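Lokska Comics Review Index

A catalogue of English-language reviews of serial comics, with one record per review. Version notes and field definitions follow. Maintained by Gudrun Hollmann. Last rebuilt Tue 7 March.

Contents

reviews.csv – 751 records, one per published review
series.csv – 38 series, keyed by series_id
creators.csv – 407 writers, pencillers, inkers, colourists and letterers
notes.txt – corrections received after the February build

Fields in reviews.csv

review_id: integer, stable between builds
series_id: joins to series.csv
issue: string, because annuals and half issues are not integers
outlet: name of the site or magazine as printed on the review
score: as given by the reviewer, unconverted
score_scale: upper bound of the outlet's scale, blank if unscored
excerpt: opening of the review, at most 800 characters
spoiler: y or n, assigned by hand

Scores are not normalised. A 7 from an outlet that never goes below 6 is a different thing from a 7 elsewhere, and the earlier build that rescaled everything to 100 has been withdrawn. Use score_scale and decide for yourself.

Credits

Creator credits follow the printed indicia. Where the cover and the indicia disagree, the indicia wins and the cover credit goes in alt_credit. Colour flatters are listed only if the publisher lists them. The Hunon series changed letterer mid-run; both names are attached to the changeover issue.

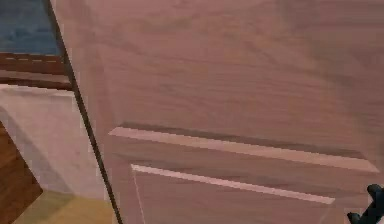 Known problems

Prurketti has two series under one title. They were merged until the February build and some excerpts may still sit under the wrong series_id. Reviews of collected editions are catalogued against the first issue collected, with format set to "trade" in series.csv.

Diacritics are preserved in UTF-8. Older spreadsheet programs will mangle them on import unless the encoding is set manually.

Loading

Run choi load reviews.csv from the top directory. Choi expects the three CSV files side by side and stops on the first orphaned series_id. Pass --keep-going to log orphans to errors.txt instead.

Licence

Catalogue data may be reused with attribution. Excerpts remain the property of their authors.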